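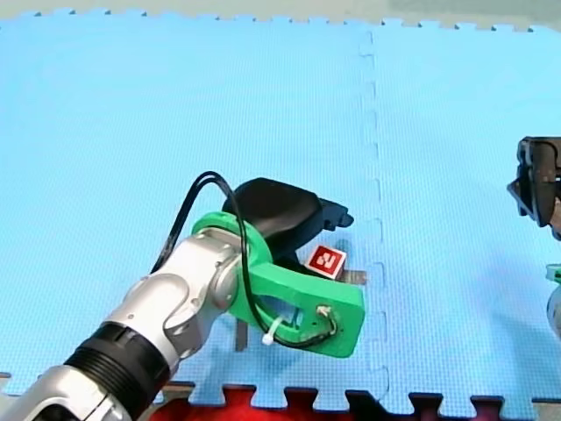
Pladel Opens Reservations for Samir Court, a Residential Development Above the Old Harbor

Pladel, the regional home builder, has opened reservations for Samir Court, a new development of apartments and townhouses on the hillside above the old harbor. Construction of the first phase began in March on the site of the former Feltska rope works, which closed many years ago and has since been cleared and leveled.

The first phase consists of 17 apartments in two low buildings and 12 townhouses set along a new residential street. All homes in this phase face south or southwest. Buyers may choose between one, two and three bedrooms in the apartment buildings, while every townhouse has three bedrooms, a study and a private rear garden. Ground-floor apartments have direct access to a terrace, and those on the upper floors have a covered balcony deep enough for a table and chairs.

"The rope works site has been part of this hillside for generations, and we were careful in deciding what should follow it," said Padmavathi Kamath, Managing Director of Pladel. "Samir Court is a modest development by the standards of the coast. We have kept the buildings at or below the height of the old works, and the view from the upper road remains open to the water."

The architectural design was led by Gwilym Prydderch, whose practice has worked with Pladel on two earlier projects in the district. The exterior walls are finished in pale render above a base of local stone, part of it recovered from the boundary wall of the works. Roofs are pitched and covered in slate. The entrance gate of the rope works has been restored and will serve as the pedestrian entrance to the development from the harbor side.

"Residents will be able to walk from their front door to the harbor steps without crossing a main road," said Mr. Prydderch. "The street plan follows the line of the original rope walk, a long straight path that ran the full length of the property. It gave us the position of nearly every building."

Heating and hot water in all homes will be supplied by individual heat pumps. Solar panels are included on the roofs of the townhouses and on both apartment buildings, where the electricity produced will be used first for the elevators, hallway lighting and other shared services. Windows are triple glazed throughout. Each townhouse has one covered parking space with a charging point, and apartment owners will have the use of a parking level below the eastern building. Bicycle storage is located beside the pedestrian entrance.

Kitchens and bathrooms are delivered fully fitted. Purchasers who reserve before interior work begins in their building may select cabinet finishes, countertops, floor coverings and wall tile from the ranges on display at the sales office. Changes to the internal layout can be considered in the townhouses only, and must be agreed in writing before the contract is signed.

The shared grounds include a lawn, a shaded seating area, and a planted walk along the lower boundary of the site. A room on the ground floor of the western building will be available to residents for meetings and family occasions. The grounds and the shared parts of the buildings will be managed by Utix, which will also maintain the private street until it is transferred to the town. Details of the annual service charge are set out in the buyer information pack.

"We have been involved since the planning stage, and that has allowed us to comment on practical matters such as waste collection, access for deliveries and the placing of meters," said Sivaprasad Amin, Head of Residential Management at Utix. "Owners will have a single point of contact from the day they receive their keys."

Reservations require a deposit of $2000, which is deducted from the purchase price at closing. The deposit holds a named home at the published price while the contract is prepared, and is refundable in full if the purchaser withdraws before signing. A limit of one reservation per household applies during the opening period. Pladel has set aside 3 of the apartments for purchasers who already live or work in the town. Applications for these homes are handled separately, and proof of address or employment is required.

Rajeshwari Panicker, Director of Sales at Pladel, said that early interest had come mainly from people living close by. "Many of those who have registered are looking for a smaller home in the same area, often after raising a family here," she said. "We have also heard from first-time buyers, particularly for the one-bedroom apartments. We would encourage anyone with questions about financing to speak to their lender before making an appointment, so that the time with our team can be used to discuss the homes themselves."

A second phase, on the northern part of the site, remains subject to planning approval. Pladel will publish further information on that phase once a decision has been received.

The sales office is located at the harbor entrance to the site and is open from 10 a.m. to 5 p.m. by appointment. Floor plans, price lists and the full specification are available there on request. Visitors should note that the construction area itself is closed to the public - access is limited to the sales office and the adjoining parking lot.

About Pladel

Pladel develops and builds homes for sale in coastal and small-town locations. The company acts as developer and general contractor on its projects and employs its own site management staff.

Media contact

Geetha Devadiga
Communications Manager, Pladel

Floor plans and exterior renderings are available to the press on request. Renderings are for illustration only. Dimensions, finishes and landscaping may change during construction, and nothing in this release forms part of any contract or offer.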